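Measuring how fast a ripple-wall paper cup loses heat

The method below compares insulated paper cups using a kettle, a probe thermometer and a timer. It was written for the Hulen café supply notes but works on any kitchen table.

Leave the cups and the thermometer in the room for 30 minutes before starting. Close windows and switch off fans, as moving air changes the result more than the cup wall does.

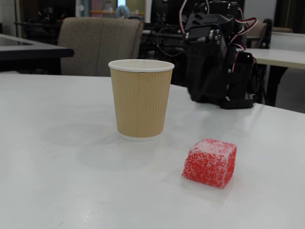 Boil fresh water and fill the cup to 2 cm below the rim. Measure the depth with a ruler held outside the cup – judging it by eye is not accurate enough. Fit no lid for the first run.

Hold the probe in the middle of the water, clear of the base and the wall. A Skolter clip or a bent paper clip will keep it in place. Start the timer when the reading stops rising and write down the temperature. Take a reading every minute for the first 10 minutes, then every five minutes until 30 minutes have passed. Stir once before each reading.
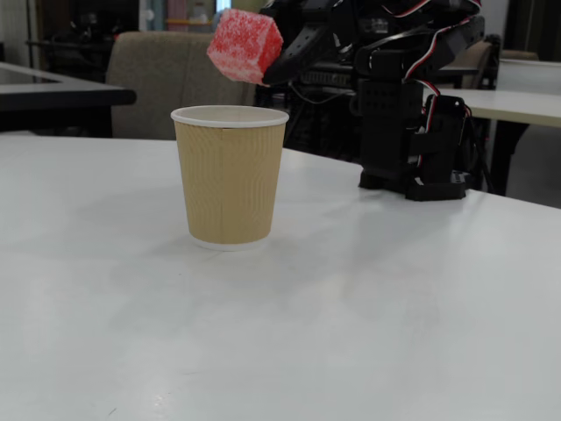 Each cup gives 11 readings in the first part, counting the one at zero. Plot them against time. The curve is steep at the start, where evaporation from the open surface carries away much of the heat, and flattens as the water nears room temperature.

Repeat with a lid. If the two curves differ far more than those of a single-wall and a ripple-wall cup, the wall is not the main path of heat loss.
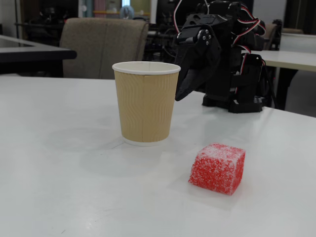 Use a new cup for every run. Paper softens after long contact with hot water, and the trapped air in the ripples may be squashed by handling. Mulus and Kazemi cups of the same stated volume can differ in height, so record the water volume as well as the depth. Give the room temperature with every set of readings.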